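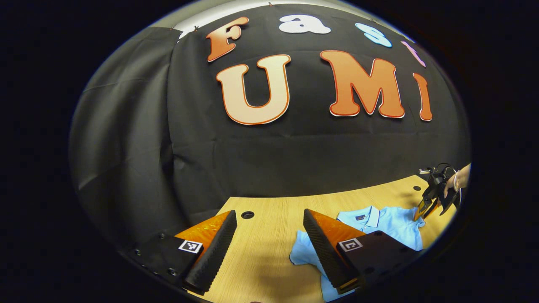
Wir suchen Leute, die gern Wäsche falten. Oder es zumindest können, mein eigener Standard ist da auch nicht so hoch.

Ich bin Aliki Psarras und kümmere mich bei Flevetti darum, dass unsere Roboterarme irgendwann Kleidung zusammenlegen. Dafür brauchen sie Vorbilder, und zwar viele: 600 Durchgänge mit Poloshirts sollen bis Ende März im Kasten sein, danach kommen Handtücher und Hosen dran. Ihr bekommt in jede Hand einen Greifer (ein bisschen wie eine Grillzange, nur deutlich schwerer) und faltet damit am Tisch ein Teil nach dem anderen. Die Kamera am Greifer nimmt alles mit auf - euer Gesicht braucht sie nicht, eure Geduld schon!

**Wie das abläuft**

Eine Schicht dauert 5 Stunden mit ordentlichen Pausen, los geht es morgens oder ab 13 Uhr. Die erste Stunde übt ihr mit Jelle Wouters, bezahlt natürlich. Am Anfang rutscht einem der Kragen ständig weg, das war bei mir genauso, und irgendwann am zweiten Tag macht es plötzlich richtig Spaß. Verpatzte Durchgänge sagt ihr einfach an, dann markieren wir sie und ihr legt neu los.

**Was ihr mitbringen solltet**

- zwei Hände, die auch nach einer Stunde Greiferhalten noch ruhig sind
- Deutsch oder Englisch, beides geht bei uns wild durcheinander
- Zeit für mindestens sieben Schichten
- Linkshänder sind ausdrücklich willkommen, von euch haben wir viel zu wenige!

Technikkenntnisse braucht ihr keine. Wer sich für die Auswertung interessiert, darf gern mal über die Schulter schauen - unser Projekt heißt intern Dakonero, und ich rede sehr gern und zu lange darüber.

**Geld**

Für alle sieben Schichten zusammen gibt es 684 Euro, ausgezahlt nach der letzten. Kaffee und Obst stehen in der Küche.

Wenn ihr Lust habt, schreibt mir zwei, drei Sätze über euch und wann ihr könnt, Lebenslauf ist nicht nötig. Am Empfang bei uns in Tremholm hängt auch eine Liste zum Eintragen. Ich melde mich dann wegen eines Probetermins.

Aliki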